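Workshop > Notebooks > Kitchen bench > Apples

Print this page | E-mail this page

31st August
Posted by the kitchen bench notebook keeper

Apples again. The crate from Torholm came in before I did and was left in front of the fridge, so the first activity of the day was moving the crate to find out whether we had milk. We did not have milk.

The plan for this week was to settle on one bowl apple and one pie apple for the autumn and stop arguing. The bowl apple has to look good on the counter, survive being picked up and put back by people who then take a cookie, and still be worth eating at the end of the week. The pie apple only has to hold its shape. We have been asking one apple to do both jobs and then complaining about it.

Sorting first. I did it by hand on the long counter, on two dish towels, stem side up so I could look into the hollows. Most of the trouble with this lot is in the hollow. There is often a bit of rough brown skin there, which is harmless and tastes of nothing, but last year somebody (the handwriting in the old notebook is not mine, I would like that noted) threw out every apple that had it. Rough skin stays in. Soft skin goes in the sauce pot. Specks are fine. A speck that gives under the thumb is no longer a speck and also goes in the sauce pot.

The sauce pot did well.

Size: all over the place. The Torholm sheet calls them "uniform," and I suppose they are uniformly apples. I set aside 9 of the biggest for the bowl and put the next 7 in the crisper drawer as the comparison set. Same fruit, same day, bowl against drawer. Labels are on masking tape on the drawer front, and please do not use the tape as a place to write phone numbers.

Washing. Cool water, rubbed with the palm, dried right away with the blue towel. I tried the vegetable brush on one and it took the shine off in stripes, so the brush goes back to potatoes. Do not wash the drawer set until you want to eat one. I washed two of them before remembering this and have put them at the front, where they can be eaten first and the evidence removed.

Slicing test, for browning. Apple quartered, cored, cut to the thickness of a pencil, three plates:

Plate A, nothing at all.
Plate B, dipped in water with lemon juice, 200 ml water to one good squeeze of lemon. The squeeze is not a unit, I know. Next time I will use the spoon.
Plate C, dipped in lightly salted water and rinsed.

A was tan at the edges by the time I had finished washing the knife. B stayed pale through lunch but tasted like B. C stayed nearly as pale and tasted like apple, provided you rinse it. If you do not rinse it, it tastes like a day at the beach. I ate all of C and a fair part of A, so there are no samples left for anyone who wishes to dispute this.

Baking test. 200 g of slices, no sugar, in the small Moser dish with the lid on, middle shelf. I wanted to see the fruit by itself before anyone put a pound of butter on it. The slices slumped at the edges and held in the middle. Good flavor, a bit flat, wants lemon. They are not a pie apple in the strict sense, but they would do for a crumble, where the topping hides a lot. The skin went leathery, so peel them. I did not peel them, having decided in advance that the skin would be fine.

The Moser lid has a chip on the rim. It was there when I took it out. I mention it only because I was the last one to use it in June too, and I can see where this is going.

Coring. The Pralenis corer is still in the top drawer and still bends to the left. On a small apple you don't notice. On the big ones it comes out of the side about halfway down and you have to start again from the other end and hope the tunnels meet. They met once. I have gone back to the paring knife and would vote to retire the corer to the camping box, where we keep everything that doesn't work.

Storage notes, mostly for me:

- Drawer set has the vent closed. Leave it closed.
- No onions in with them. There was an onion in with them.
- Bananas stay on the other side of the counter from the bowl. The last batch went soft fast with bananas on top, however pretty it looked.
- Bruised ones used or cooked the same day. The crate does not heal them.

Velevport are offering a later red in October, said to keep better, and have asked whether we want a crate held. I said yes to a half crate and then found out they don't do half crates. So there will be a crate.

To do: weigh the bowl set and the drawer set before going home. Get milk. Find the good peeler, which was last entered in this notebook as "in the usual place." Write down what the usual place is.

Bowl set went out on the counter after lunch, stems up. I have put a note beside it asking people to write down what they take. There is a pencil with it, for now.
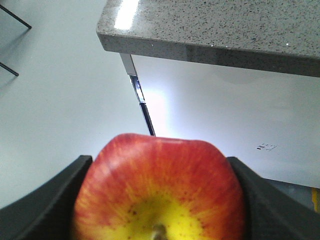 Should apples be washed before they go in the fridge?

It's better to wait and wash them just before eating, as any dampness left on the skin can make them spoil sooner.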